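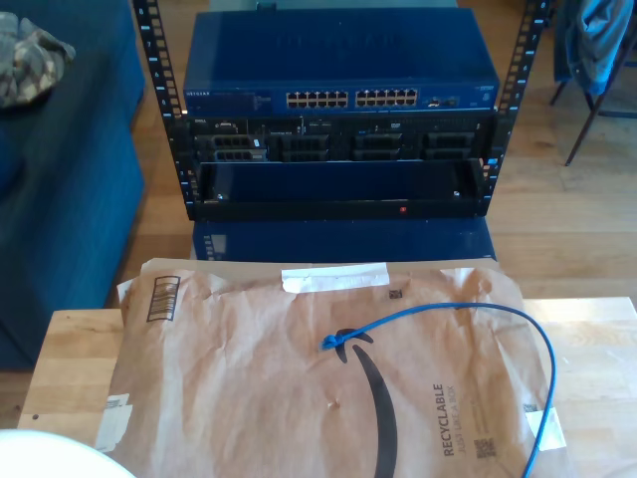 Netgear switch on top, Dell underneath.

The plate on carriage 516

28 August 2018

I have now read the same sentence in three club newsletters, one library pamphlet and the back of a tea towel: "Carriage 516 was the last vehicle to leave Drernavbridge under steam." It is always worded like that, and there is never a footnote. I've become a bit of a bore on the subject at home, so you lot can have it instead.

What can be shown is fairly modest. There was a 516. It was a timber-bodied composite, first and second class with a lavatory between them, and it worked the Ruvgate branch for most of its life. The running sheets for the branch survive in patches, and I've been through as many as the reading room would let me have out at once. 516 turns up in them often enough, usually at the tail of the morning mixed. It also turns up in a repair list with the remark "doors drop", which anyone who has ridden in a timber carriage on a hot day will believe.

What can't be shown is the bit everyone likes. The final month's sheets for Drernavbridge are missing. They aren't damaged or misfiled as far as I could find out, they just aren't in the box, and the box list doesn't mention them either. So whoever first wrote that 516 was on the last steam train had either seen something I haven't or had been told it by somebody on a platform. I know which I'd bet on.

Then there's the photograph. You'll have seen it if you follow this sort of thing: a tank engine, a van, two carriages and a crowd in hats. The caption in the library pamphlet says "516 at Drernavbridge, last day." I've had a good print of it under a magnifier and I can't read a number on either carriage. The second one has its lavatory window in the wrong place for a 516 type unless it was rebuilt, and I've found no rebuild. The hats don't tell you much. People dressed up for the October show as well, and the show ran a special every year.

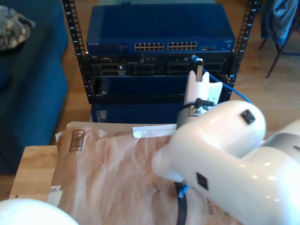 Blue Ethernet connector, just below the switch.

I put this to the history group in a letter, politely I thought, and got a reply saying that the identification "has always been accepted". Accepted by whom? The pamphlet came out in 2000 and cites the newsletter. The newsletter cites "local knowledge". A later edition of the newsletter cites the pamphlet. That's one source walking round in a circle and waving at itself.

The builder's plate is the other thing. The body that sits behind the goods shed at Ruvgate has a cast plate on the solebar reading Greenberg, and the sign beside it tells visitors that this proves it is 516. Well, it proves that the plate was made for something built at the Greenberg works. Plates come off. Four bolts, and a good many of them went home in lunch tins when the yards were cleared. The works turned out 5 carriages in that batch, and I can only account for the scrapping of two. Any of the other three could have ended up as a shearers' hut and then been bought back by people who very much wanted a 516.

And I do think the wanting matters. A carriage with a story gets a roof over it and a grant. A carriage that is "one of three, we're not sure" gets a tarpaulin. I'd sooner it had the roof too, for what it's worth, whatever its number was. I gave them twenty dollars at the gate and I'd do it again.

If you want to settle it, the way in is probably under the paint. Running numbers were often stamped into the timber over the end doors before the first coat went on, and a small scrape would do it. I suggested this as well. I was told the paintwork is heritage. The paintwork was done by the restoration crew, in a red that doesn't match any chip I've ever seen from that railway, but there we are. 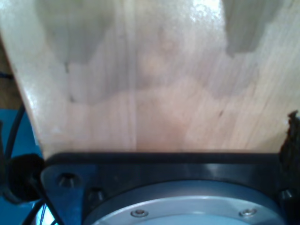 Pale board, greyish in patches.

A reader emailed after my last post to say his grandfather remembered 516 being sold to the Vilamora sawmill line, well before Drernavbridge closed. I'd love that to be true, which is exactly why I'm not going to print it as fact. Grandfathers remember all sorts of things. Mine remembered a dining car on a branch that was roughly 2 miles long. But the sawmill kept a stores ledger, and the ledger is supposed to be with the shire, so I've put in a request and paid the fee.

Meanwhile, if anyone has an uncropped print of the last day photograph, or any print with writing on the back, please get in touch through the contact page. I don't need the original, a decent copy of both sides would be plenty. And if you took a carriage plate home in a lunch tin, I won't ask how you came by it. I'd only like to know what was cast on it.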